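The first thing Rowena Dalisay does when I sit down is move the fruit. She lifts the basket by its rim, considers it, and puts it back a hand's width from where it was. "Sorry," she says. "I can't talk if it's in the wrong place."

Dalisay dresses tables. She has done it for cafés, for two cookery series and for the window of a kitchen shop called Lolach, and since September she has been working out of a unit at Abella, where the shelves hold 587 bits of tableware and pretend food, all in her handwritten ledger. She talks fast and gets up often.

I ask why fruit, when she could have anything.

"Because everybody knows what it weighs! You look at a banana and your hand already knows. And the colours are a gift. People spend ages choosing paint and then there's a dragon fruit, just being pink like that, with green tips. I'd never have dared."

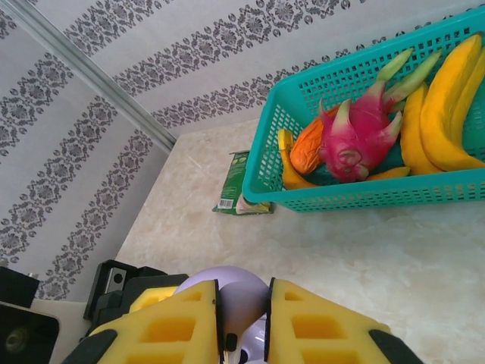

She is firm that the dragon fruit goes in the middle and the bananas go down one side. "A bunch of bananas is a big shape, it's bossy. If you put it in the centre everything else looks like it's apologising. Let it lean out to the right and it holds the basket up, so to speak. Then you want something orange on the other side, and something small tucked in with it."

The basket matters as much to her as what goes in it. She likes teal, and she likes mesh, as you get glimpses of colour through the sides. Wicker she finds gloomy. Her old business partner, Sohail Sandhu, was a wicker man, and they argued over it for most of a year.

"Sohail had lovely taste," she says. "But he wanted every table to be a farmhouse. I grew up with plastic baskets. My aunt kept onions in one, and clothes pegs in another — you could hose them down."

The same goes for snacks. She is fond of a packet lying on a table, near the fruit and a bit under it if possible.

"That's how people live, isn't it? You buy the fruit and you eat the crisps. I did a breakfast table for Lurnirari once and they took every wrapper off it. It looked like a dentist's waiting room." 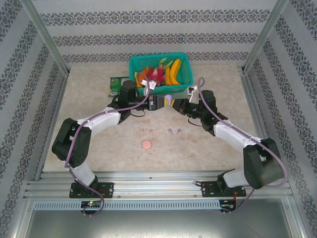
What about the background? She laughs and says she has been through 11 wallpapers and keeps returning to damask, white with grey. "It's a bit grand, it's a bit like somebody's front room at Christmas. Then you've got the marble pattern on the table as well, the beige, and on paper that's too much. I love it. The fruit is so loud that it doesn't mind."

She is less sure about small things. Pegs, discs, little bright odds and ends: she collects them by the tinful and puts them out in rows, then takes half away again. Pink and purple are her weakness. "Shiela Enriquez taught me to leave some bare table at the front. I still hear her when I'm reaching for one more."

Before I go she wants to show me the ledger, and we spend a good while on the page for citrus.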